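Skisel Planner, five months in

I went into Skisel expecting to grumble, having spent most of last year with Fivix and gotten rather fond of its quirks. Well, I'm a convert! You write the task as a short phrase, Skisel breaks it into steps for the arm and the legs together, and the timeline view lets you drag a bad step around (such a relief after Fivix's endless config files). We've logged 947 runs of drawer and door tasks with it.

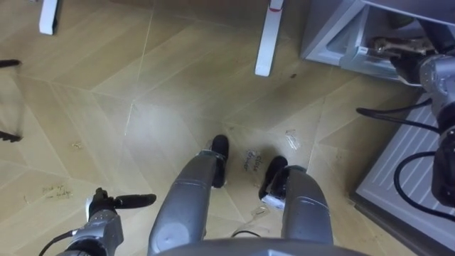 Zeng wrote in the comments that the replanner stalls for him whenever a grasp pose is rejected twice, and that raising the retry limit to 70 was the only cure. I've had the stall too, though a limit of 5 has been plenty for me.

My one real complaint is the price, $1,795 a seat, and the export tool still feels half done. I'd buy it again, and I'm renewing in February.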